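**Small bowls for tasting portions - how many do you really need?**

**vunivitz_kitchen** - June 2021

Hello all. I am moving to a smaller flat and I must decide what to do with my bowls. For years I bought one here and one there, and now the cupboard does not close. My partner wants one matching set in white. I like mixed colors, because at dinner each person remembers which bowl is theirs and we don't need to wash in the middle of the meal.
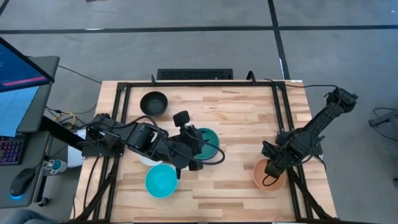 *Five bowls, five colors.*

My questions are two. Does mixed color look childish when guests come? And is it better to keep bowls stacked or side by side on an open shelf? The shelf is 442 mm wide, so side by side I lose a lot of space.

**Tjoa**

Mixed is fine. I would only say, keep the same shape. Different colors in one shape look like you chose them. Different shapes look like a flea market (I like flea markets, but your partner maybe not).

**saltandcumin**

I disagree with Tjoa. White is the only color which makes soup look good. I had a dark gray bowl and my lentils disappeared in it. I gave all the colored ones to my sister in February and I don't miss them.

**Tjoa**

Lentils are not a beauty product in any bowl.

**saltandcumin**

Mine are.

**vunivitz_kitchen**

Thank you both. The lentil point is a fair one, I had not thought about it. But I eat mostly yogurt and rice, and these look very nice against teal or orange.

About the stacking, I tried it with the bright teal one on top. It takes little room, and I thought the problem was solved.
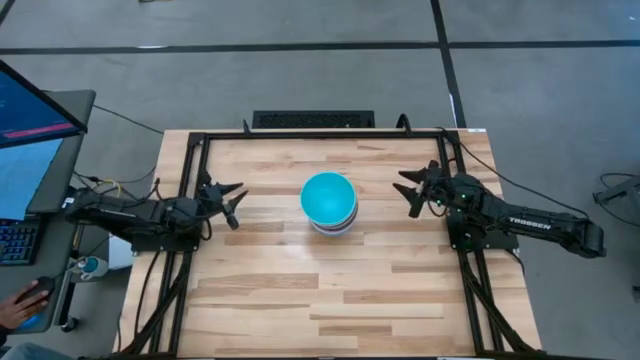 But then every morning I want the one at the bottom, of course. So I lift everything with one hand and I am still half asleep. I broke 3 bowls like this in the old flat. Does somebody use felt circles between them, or is this only for expensive plates?

**Cirnemard**

Felt collects crumbs and smells after some time. I cut circles from a paper towel and change them when they look tired. For daily bowls I would put nothing, just make two low stacks and not one high.

Also please check that they are made for nesting. If the rim of the upper one sits on the wall of the lower one, they get stuck, and people break them when they pull.

**saltandcumin**

Two low stacks, yes. Here I agree with everybody for once. But if you buy the white set, all the bowls are the same and you always take the top one. Problem gone.

**vunivitz_kitchen**

This is exactly what my partner said, I am a little suspicious that you are the same person.

I looked at the white set at Trolero and it costs 1,845 in our money, for six bowls. For this price I can live with lifting. I will try two stacks, with the breakfast bowls in front, and I write again after we move.

**Tjoa**

Measure the height of the shelf too, not only the width. I forgot it once.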